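Thursday, late

Spent the evening on the Umevar case again, specifically the ferry terminal sequence. The file is a missing-person case with no body and no confirmed sighting after the Arnard crossing, and most of the argument on the board concerns whether the terminal photos were taken on the outbound or the return leg. I have kept out of that thread until now. Tonight I went through the set in order and wrote down only what can be checked.

The set as posted has 34 pictures. Two are duplicates at different compression levels, which I confirmed by overlaying them. The larger copy of each goes in my folder and the smaller one is logged and set aside. File dates are useless, as everything was re-saved when the old gallery moved. The only internal clock is the one over the ticket hall door, and it reads 4:10 or 16:10 depending on which theory you like. The light in the doorway says afternoon. I have put 16:10 in the log with a question mark.
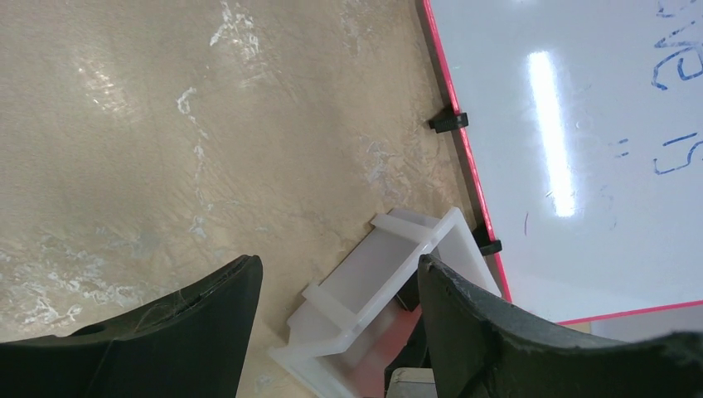 White translucent plastic, tray-like, with crossbars.

Next, the shadows. The pole at the end of the Siqueira quay throws a shadow across the painted lane markings in picture 19. If the lane is standard width, the shadow can be measured against it, and the sun angle follows. I did it twice and got nearly 62 degrees the first time and a figure well below that the second. The difference comes from where you decide the base of the pole is, and there is a bollard in front of it. An error that size makes the method worthless for telling one week from another. I will post the working anyway, so that the next person doesn't repeat it.

The timetable is more useful. Someone scanned the Drameo line's summer card a while back, both sides. On the outbound leg the boat berths bow in. On the return it berths stern in. Picture 22 shows a ramp and a strip of hull with a fairlead on it, and the fairlead should settle which end we are looking at, provided a deck plan can be found.

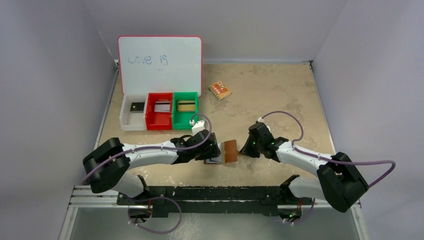 I searched for a deck plan for an hour and found one for the sister vessel only. The sister has the same hull but was refitted, and the refit moved the mooring gear. So it is suggestive and no more. Leaning toward return leg. I have written "leaning" in the log and will leave it at that until there is a plan for the right boat.

Also corrected an old entry. I had the blue coat down as first mentioned in the second appeal. It is in the first, in the last paragraph, described as a jacket. Two of my later notes depended on that and both needed changing.
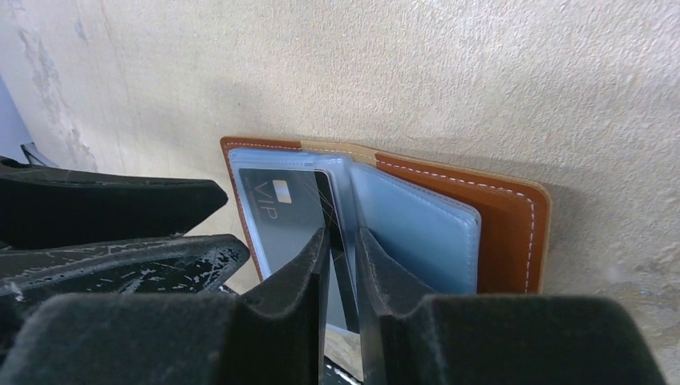 Replied to the question about the reversed negative. The lettering on the kiosk reads correctly, so the print is not flipped. The watch is on the right wrist because it was worn on the right wrist, as the first appeal also states.

To do: write to the port archive at Arnard about berthing records. Ask whether the original gallery had captions. Rename the folder before it gets any larger. Bed at 1:15.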